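The Grip That Let Go

The first report from Tirkton's training floor came in May, and it was one line long: left unit opened, object dropped. By the end of the summer there were 77 like it.

Tirkton teaches its robots by having people do the chores first, with a hand-held gripper in each hand. The company had logged 2,135 runs of one job, moving a vase of flowers, before anyone compared the drops. 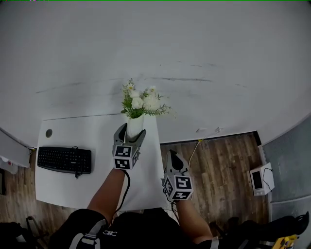 Filippos Antoniadis, who runs the floor, suspected tired hands. He cut shifts and swapped operators. The drops kept coming, all of them from 6 of the 16 grippers.

Those six shared a batch of springs from a supplier called Takent. The springs lost tension after an hour or so of use, and the fingers eased open while the software still recorded a firm hold.
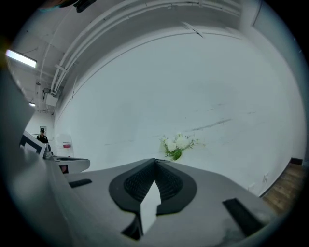
The bad records worried Antoniadis more than the drops did. A robot trained on them could learn that a slack grip was good enough. The check he wrote is simple. Each gripper must hold a test piece before work starts - a small white block between the black pads will do - and a unit that slips is pulled.

Tirkton has deleted the affected runs. Takent is replacing the springs.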